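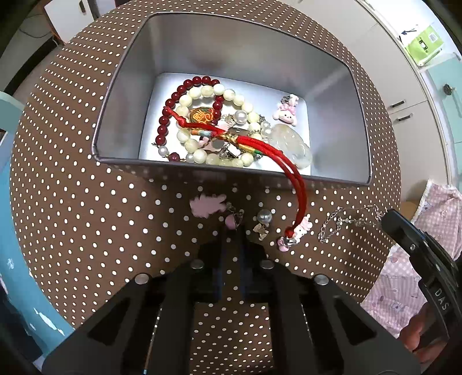 I gave up my storage unit on 13th April. I had rented it for three years, from a place called Prerik on the access road behind the tire shop, and I had been inside it maybe four times. The rent had gone up twice. When the third letter came I did the math on the back of it and decided I was paying more to keep the stuff than the stuff was worth.

The unit held what was left over when I moved from a house with a basement to an apartment without one. Most people I know have something like this, either a unit or a parent's garage. I packed mine in August, in a hurry, and labeled the boxes badly. Seven of them said MISC. One said MISC 2.

My plan was to take home one carload at a time, sort it completely, and not go back for the next load until the first was gone. This was slower than renting a truck, but the apartment is 600 square feet and a truckload would have filled it. It took 15 trips. I would do it the same way again, except I would start with the big things. I left the bookcase and the two armchairs for last because they were awkward, and then I was up against the end of the month with no one free to help lift. I ended up paying Bitero, a hauling outfit that takes small jobs, and they were fine. Two people, in and out in twenty minutes.

Paper was the worst of it. I had old tax returns, manuals for appliances I no longer own, and every bank statement from a bank that has since changed its name. I kept seven years of tax papers and shredded the rest. My home shredder is small and overheats after ten pages or so, so after two evenings I took the remaining boxes to the copy shop, where they charge by the pound. I should have done that first.

Kitchen things were easy. I own one good pot now and use it for everything, so the second and third best pots went. So did the fondue set, a Zacharopoulos coffee grinder with a cracked lid, and a bread machine I had used twice. The grinder I felt a little bad about. It was heavy and well made and the company no longer sells the lid. I put it on the free table in the laundry room with a note about the crack and it was gone by morning.

Clothes I did by trying everything on, which is tedious but it works. If I put it on and wanted to take it off again, it went in the bag. I kept a winter coat and one sweater.

I sold a few items through Umix, the secondhand app a coworker told me about. In total I made 57 dollars, most of it from a pair of speakers. For that I answered a lot of messages from people who asked if the price was firm and then didn't write back. I don't think I'd bother with it again for anything under twenty dollars. The thrift store on my way to work takes donations until six, and dropping off a box takes less time than photographing one lamp.

Small stuff was where I slowed down. Big objects are simple — you have room or you don't. A handful of buttons or a key to an apartment you left long ago takes up no space, so there's no pressure to decide, and I could lose a whole evening to one shoebox. In the end I gave myself one drawer. Whatever fit in the drawer stayed and I didn't have to explain it to myself. The drawer is full and it does close, if I push down on the left side first.

Photographs I haven't done. There are two boxes of them under the bed, mostly prints in the envelopes they came back in, with the negatives. I know I should scan them. I've read three different guides on how to do it and they disagree on nearly every point, so for now they are dry and in the dark and I'm leaving it at that.

A note on closing out a unit, in case you're about to. Read the lease for the notice period. Mine wanted ten days in writing and wouldn't accept a phone call. They also want it swept, and they don't lend you a broom. Take your own lock off and bring it home with you, and get a receipt or an email that says the account is closed. I was charged for one extra month anyway, and having the email meant it was refunded after a single call.

The lock is in the drawer. I still have to find somewhere for the bookcase, which I kept after all, and which is currently standing in the hallway with its back to the bathroom door.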